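Cleaning clear acrylic panels on a wooden table without making them cloudy?

Hnat Zhuravel
27/05/2024
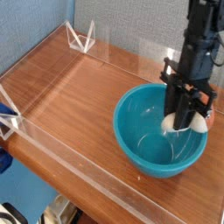 I've had this table since March and I love it, but the clear panels along the back and side are driving me a little crazy. Every time I wipe them I get streaks, and the triangular brackets at the corners are even worse! I keep a turquoise plastic bowl for soapy water, and I don't want drips sitting on the wood either. What do you all use?

Benito Requena

Oh, I feel for you — I went through this with my own shelves! Skip glass cleaner, the ammonia kind can haze acrylic. A drop or 2 of dish soap in lukewarm water, a really soft cloth, and wring it out well before it goes anywhere near the table. Blot dry, don't rub, and go slowly around the brackets. Paper towels will scratch, sorry to say.

Drivon65

Microfiber. Wash it without fabric softener or it smears.

Palamarchuk

What Benito said, and dust first with something dry (I use an old flannel pillowcase, works great).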